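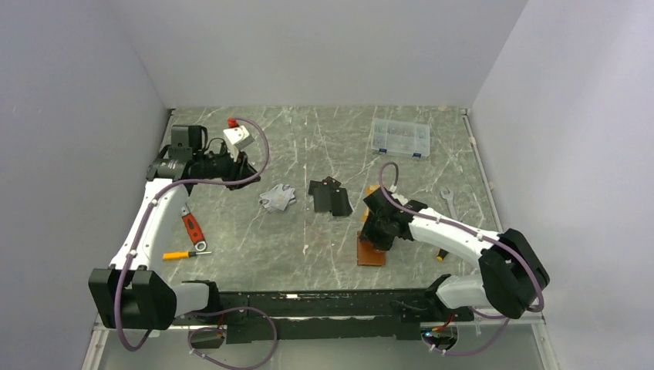
Star trail photography

Posted 7th August by Nolley Wiki editors

Search the wiki Go Advanced search

Star trail photography is a type of night photography where the shutter stays open, or a run of shorter exposures gets merged, long enough for the stars to draw lines across the sky. The lines come from the turning of the earth. Usually done from a tripod, usually away from towns. Related to but not the same as Milky Way work, where the aim is to keep the stars as points.

Basics

A star near the celestial equator moves fastest across the sky and leaves the longest line for a given exposure. Stars near the pole move in tight circles. Point north in the northern hemisphere and Polaris hardly shifts, everything else goes round it. Point east or west and the trails run at a slant, nearly straight in the middle and bending away on both sides. In the southern hemisphere there is no bright star at the pole, so finding the center of the circles takes a compass or an app or a few test shots.

Trail length depends on total time and on focal length. A wide lens needs a long session. A 50 mm lens shows clear movement much sooner but leaves little room for foreground.

Single exposure

The older way. One frame, cable release, shutter on bulb. Was standard on film, still used on film. Problems on digital: sensor noise builds with time, sky glow adds up till the whole thing washes out, and one passing headlight can ruin the lot. Long exposure noise reduction helps with hot pixels but takes a second dark frame as long as the first, so a one hour shot ties the camera up for two.

Stacking

Now the more common method. The camera shoots one 30 second frame after another with the smallest gap possible and the frames are merged later in a "lighten" blend, which keeps the brightest value at each pixel. Advantages are plain enough: a bad frame can be dropped or patched, the sky stays dark, and the same files can be run as a timelapse.

Gaps are the main fault. If the interval between frames is too long the trails come out as dashes. A 5 second gap shows badly at full size. One second or less is normal. Noise reduction in camera has to be off for this reason, it makes gaps as long as the frames.

A session on Lake Itach posted to the wiki's gallery used 520 frames of 30 seconds each. That is four hours and twenty minutes of exposure, not counting gaps. Battery was swapped once and there is a tiny break in every trail where it happend.

Foreground

Often shot seperately, at dusk or under moonlight, with the tripod left where it is. A quarter moon behind the camera lights rock and snow well and still leaves plenty of stars. Full moon hides the faint ones - fewer trails, cleaner look, and some people prefer it. Without a moon the land goes to silhouette unless it is lit by hand with a low powered lamp.

Water is popular. Calm lakes reflect the brighter trails, though wind over a long session blurs them to a general shine.

Common problems

Dew. Forms on the front element in the small hours, trails get soft and then fade out. A heater strip or a hand warmer held on with a rubber band.

Aircraft. Straight dotted lines. Cloned out frame by frame, or left in.

Focus drift. Glass and barrel shrink a little as the night cools. Check it again after the first half hour, then tape the ring.

Cloud. Thin cloud breaks up the trails. Thick cloud ends the session.

Tripod creep. Soft ground, snow, or sand. Legs sink, and the foreground doubles up in the stack.

Comet effect

A processing variant. Each frame is dimmed in turn before the merge so that every trail tapers from faint to bright, like a tail. Needs a stack, can't be done from a single exposure. Known on the Paredes forum as "fading", which confuses people as the same word is used there for old prints.

Locations

The wiki's location pages list Lake Itach (open view north, cold) and the Paredes overlook (west facing, some glow low down from the highway). September is the month most often noted for Itach. Nights are getting longer, the trail is mostly clear of snow. See the separate pages for parking and permits.

Trivia

Trail colors are real. Hot stars leave blue lines and cool ones orange, easier to see if the frames are slightly underexposed.

An exposure of a full day would close the circles, but daylight gets in the way at most latitudes. In polar winter it can be done, weather allowing.

Categories: Night photography | Long exposure | Techniques | Articles needing more sources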